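**Ticket: second arm for the dish-sorting table, quote and lead time**
Opened by Lenni Kettunen, March 2026
Status: waiting on purchasing

Hi all, and thank you for being so patient with me on this one! I know the budget sheet was supposed to close already, but the Wolari quote came back without the spare cables or the mounting hardware, so I'd like to sort that out before anybody signs.

- **Quote.** Gamage can match Wolari on the arm itself, but they charge more than 1,000 extra for the mounting kit (I've asked them twice to break that down, and they're being very nice about it). Andri Hollenstein would still like to go with them for the service contract, and I'm leaning his way.
- **Reach.** Andri wondered whether the shorter model would do. I'd rather we didn't save money there, as the plates and bowls are spread well across the green cloth and the arm has to stretch out over them to get to the far side of the table.
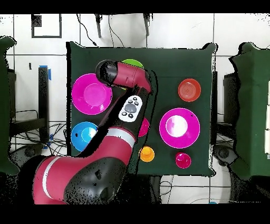
- **Spares.** Please add 2 cable sets to the order, and ask Sondum whether they'd hold the price until November if we split the payment.
- **Next.** Andri is calling Gamage back, and I'll update the sheet as soon as he has a number.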